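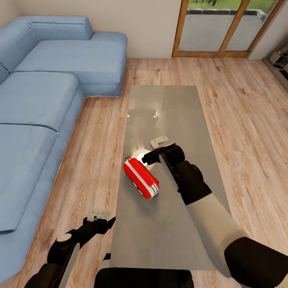
Famar Pletar review: a set recorder for stand-ups who can't bear to listen back

Feb 2, 2026

Every comedian I know records every gig and listens to none of them. My phone holds 3,352 voice memos, nearly all of them called New Recording, and somewhere in there is the best ad-lib I ever did about a caravan. I have been meaning to find it since before the pandemic.

The Pletar is supposed to fix this. It's a clip-on recorder made by a small firm called Famar, and it does two things a phone doesn't. It works out where the laughs are, and it chops your set into separate jokes so you can go straight to the bit you want and skip the bit where you asked a man in the front row what he did and he said "logistics".

It costs £97. I'll come back to that, with feeling.

What you get

The recorder is the size of a matchbox, if you remember matchboxes, and comes with a clip, a charging lead, a foam cover for the microphone and a folded card of instructions in type so small that I took a picture of it and zoomed in. It has one button. A short press starts it, a long press stops it, and a double press drops a marker, for those moments on stage when something works and you'd like to know later what on earth you said.

There's an app for phones and a website which does the same job on a bigger screen. You need an account. You also need to choose a stage name, even if you haven't got one, and it can't be changed for thirty days. Mine is currently "asdf". It appears at the top of every report I get.

On stage

I used it through most of January, starting at the Tuesday-night-type gigs that happen whatever the night is, in rooms over pubs, and finishing with a proper spot at Trundia, where they have curtains and someone to work the lights. The clip held on a shirt pocket, a jumper and a lanyard. It did not hold on a blazer lapel, and I spent part of a routine about my mother's satnav with one hand pressed to my chest as though about to sing the anthem.

Sound is good. My own voice is clear enough to be upsetting, and the room comes through better than on a phone left face up on a stool. You can hear which side the laugh started on. You can hear glasses being collected during a punchline. At one gig I could hear two people at the bar discussing whether to get chips, and I have to say they had a better rhythm than I did.

Battery life is fine. I charged it on a weekend and forgot about it until the next one.

Laugh tracking

Once you upload a set, the app gives you a long wavy line with the laughs shaded in yellow. Bigger laugh, deeper yellow. Tap any patch and it plays from ten seconds before, which is a nice touch, as you nearly always want the set-up too.

How well does it know a laugh when it hears one? Pretty well in a full room. It found all the big ones in my Trundia set and most of the middling ones. It also marked as a laugh the noise of a chair going over, and gave it the deepest yellow of the night. Applause it treats as a sort of laugh, which flatters anyone who closes on a song. Groans are marked as laughs too. I've gone back and forth on whether that's a fault, and as someone with four minutes of puns I have decided it's a feature.

In a small room it struggles. With a handful of people in, each of them breathing out through the nose in an encouraging way, the line stayed flat from hello to goodnight. I thought the recorder had broken. I played the audio back to check and it hadn't.

Each report ends with a figure for "laughing time". My Trundia set ran to 16 minutes, and I'd rather not say how many of those were spent in laughter, but you could boil an egg in it if you liked them runny.

Splitting the jokes

This is the part I'd pay for. The app listens for pauses and changes of subject, cuts the set into chunks and gives each a title taken from words you used. The titles are terrible. "Fridge Husband Anyway" is one of mine, and so is "So Basically Leeds". But the cuts land in sensible places more often than not, and you can rename them and drag the joins about with a finger.

After a few gigs it begins to spot that you're doing the same joke again and stacks the versions up together, oldest at the bottom. Listening to five goes at one routine in a row is a horrible experience and I learned more from it than from any course. I had been adding a word to a punchline each time. By the fifth go the punchline had a sub-clause.

It gets lost when you talk to the audience. Anything with a bit of back and forth comes out as a heap of tiny chunks, some with only one word in them. If most of your act is crowd work, I'd save the money.

A second opinion

I lent it to Melina Kyriakidis, who does a lot more clubs than I do and is a good deal better at it. She kept it for two gigs and handed it back with the foam cover missing. Her view was that the yellow patches make you chase the yellow. She'd looked at her report and found herself wanting to drop a long slow story that gets nothing for a good while and then takes the roof off, purely on the grounds that the line looked bare in the middle. She kept the story. She also asked how to delete her recordings from my account, and I'm glad she did, as I'd never have looked.

You can delete them. It takes six taps and the app asks you if you're sure in a tone I didn't care for. By default, everything you upload stays on Famar's servers until you remove it. There is a setting to keep recordings on your phone only, but switch that on and you lose the joke-stacking. New material is the only thing most of us own, so have a think before you tick the boxes.

The paper rival

The obvious alternative is a notebook. I've used the Karamanlidis ones for years, the thin ones with the stiff cover that fit in a back pocket and go slightly banana-shaped. You write the set list on the left, you put a tick or a cross on the right when you come off, and you're done before the next act has adjusted the mic stand. A Karamanlidis costs less than a pint and has never asked me to confirm my email address.

The trouble with ticks is that I'm the one doing the ticking. Going back through my notebook for January against the Pletar reports, I had ticked several jokes that got nothing whatever. I'd also crossed one out completely, with some force, after a gig where the app has it down as the second-best laugh of the night. I've listened to it again and the app is right. I must have been looking at the one man who wasn't laughing. He was probably in logistics.

The price

So, £97. For that you get the recorder and a year of the app. After the year the app costs extra, and without it the Pletar is a very small dictaphone. This is mentioned on the website, in the questions at the bottom, under one about shipping to the Channel Islands. I did not enjoy finding it there. Most open spots pay nothing, and a good number of them expect you to bring a friend who'll buy a drink, so a yearly fee for the privilege of seeing your failures in yellow is a hard sell.

Other grumbles

The single button is too easy to press through cloth, and I have one recording that is entirely a bus. There's no way to export a report except by sharing it, and sharing it puts "asdf" in large letters across the top. The app sends a cheery message if you haven't gigged for a week. I would like that to stop.

Worth it?

If you gig a few times a month with written material and never listen back, yes, probably, and wait for one of Famar's sales if you can. If you already listen back, you have more strength of character than me and a phone will do. Crowd-work acts should leave it alone.

I'm keeping mine, at least until the year is up. I fed it a batch of the old voice memos as well, hoping for the caravan. It found me a chunk called "Caravan Sorry Hang On", which is a recording of me, at home, trying to remember it.

Three stars out of five. It would be four with a better clip.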